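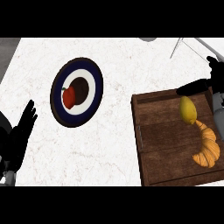
A fruit is the part of a plant that grows from a flower and holds the seeds. Cooks don't care much about this rule, and neither do grocery stores. So a red bell pepper, like the one on the plate with the dark blue rim, is a fruit - though please don't put it in a pie. Cucumbers and pumpkins are fruits too.

Carrots are roots. Celery is a stalk. If a grown-up tells you to eat a vegetable, you may explain all of this. You will still have to eat it.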